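**Talk notes — "Waiting Your Turn: A Short History of the Queue"**
Farnholm Library, evening slot, 40 minutes incl. questions

Open with the bakery. Wait for the laugh. If no laugh, move on quickly.

- Take-a-number tickets: everyone thinks they're fair until they're holding 314 and the board says 200.
- Ask who has ever picked up a dropped ticket with a lower number. Look at the ceiling while they decide.

Then the Grurkbridge post office story. One line or three? Mareike Wiegand timed both for a month in April and found the single line moved no faster on average. Customers loved it anyway. They could stand being slow, as long as the person behind them was slower.

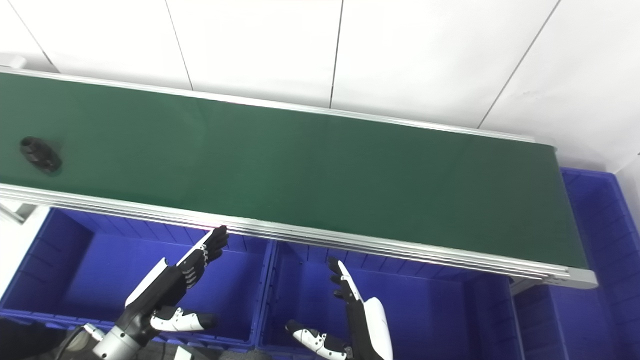
*Slide 6: the checkout problem. One small item, a lot of belt.*

Pause on the divider bar. Who places it, the person in front or the person behind? Penner and Gudumport shoppers disagree, and I have had letters. Read the short one from Younes Belhaj. Skip the long one.

Express lanes next — "ten items or fewer," and whether a bunch of bananas is one item. Do NOT take a vote. Last time it ate 15 minutes and Fitriani Raju had to turn the lights off.

Finish on airport boarding groups, then questions. Hands up, please, no line at the microphone.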